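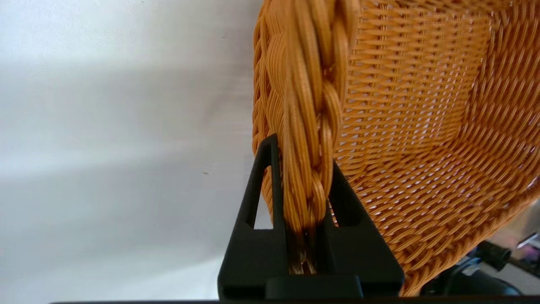 Figure 1. Braided rim of a woven basket, close view.

Unit 6: Reference Data and Accuracy Assessment for Land Cover Maps

Instructor: Zineb Hegazy
Laboratory sessions: Ezequiel Rivas

6.1 Scope of the unit

Unit 5 ended with a classified map of the Hakstead study area. In this unit the map is treated as a set of claims about the ground, and students learn how those claims are tested. The material covers the choice of reference data, the design of the sample, the labeling of sample points, the error matrix and the measures taken from it. Change maps are left for Unit 8.

Students are expected to have read the course notes on supervised classification and to be comfortable with basic probability. The laboratory exercise uses the Hakstead map as delivered. Students who were not satisfied with their own result from Unit 5 may use the instructor's version, which is stored in the course directory.

6.2 Reference data

Reference data are observations of land cover that are taken to be more reliable than the map. They may come from field visits, from aerial photographs or from satellite images with finer detail than those used in the classification. Older texts use the term "ground truth." The term is avoided in this course, as reference data contain errors of their own and these errors pass directly into the accuracy figures.

Three conditions apply. The reference data must be independent of the data used to train the classifier. They must be close in time to the images from which the map was made - a field visited in May may carry a different crop by the end of summer. Finally, the reference label must describe the same area of ground as the map unit it is compared with. A single photograph taken from a roadside seldom meets this last condition.

For Hakstead, the reference data consist of field records supplemented by aerial photographs. For the Plosano valley, access was limited to the public roads, and the reference labels were drawn entirely from photographs. The two areas are compared in the laboratory session.

6.3 Sample design

The sample must be drawn by a probability method, meaning that every location in the map has a known chance of selection that is greater than zero. Points chosen for convenience do not meet this requirement, however numerous they may be.

Simple random sampling: All locations have the same chance of selection. The method is easy to carry out and to explain, but rare classes may receive very few points.

Systematic sampling: Points are placed on a regular grid from a random start. Coverage is even. Caution is needed where the landscape itself has a regular pattern, as in the irrigated fields east of Aubert.

Stratified random sampling: The map classes serve as strata, and points are drawn at random within each. Rare classes can be given a minimum number of points. When this is done, the unequal chances of selection must be taken into account in the analysis (see 6.5).

The Hakstead sample is stratified and contains 440 points. The wetland class, which covers a small part of the area, was assigned 24 of them. Under simple random sampling it would have received far fewer.

6.4 Labeling

Labels should be assigned by persons who have not seen the map label at that point. Where possible, two interpreters work separately and then meet to settle the points on which they differ. The original labels are kept on file together with the settled label. The rate of agreement between interpreters should be reported, as it gives the reader some idea of how far the reference data can be trusted.

In the Hakstead sample, 29 points could not be labeled with confidence. Most lie on the boundary between pasture and shrub. These points were flagged and retained, and the analysis was run once with them and once without. Dropping difficult points without comment tends to raise the reported accuracy and is not accepted in submitted work.

6.5 The error matrix

The error matrix compares map labels with reference labels. In this course the rows hold the map classes and the columns hold the reference classes. Other authors reverse the arrangement, so the layout should always be stated.

Overall accuracy: the proportion of the mapped area that is correctly labeled.

User's accuracy: for a given map class, the proportion of its area that carries the same label in the reference data. Its complement is the commission error.

Producer's accuracy: for a given reference class, the proportion of its area that is correctly shown on the map. Its complement is the omission error.

With a stratified sample, raw counts should not simply be added across strata. Each row is first weighted by the share of the map that the class occupies. A common mistake in past reports has been to divide the sum of the diagonal by the total number of points. For the Uscombe data this gave a figure well above the weighted estimate, as the rare classes had been sampled heavily and happened to be mapped well.

All estimates are to be reported with confidence intervals.

6.6 Laboratory exercise

1. Load the Hakstead map and the table of sample points.
2. Build the error matrix from the settled labels, including the flagged points.
3. Convert the counts to area proportions using the table of class areas.
4. Compute overall, user's and producer's accuracy, with intervals.
5. Repeat steps 2 to 4 without the flagged points and comment on the difference.
6. Compare the results with those supplied for Plosano.

The written report may not exceed 3000 words, excluding tables. Code is submitted as a separate file. Questions about the data should be addressed to Ezequiel Rivas during laboratory hours; questions about grading go to the instructor.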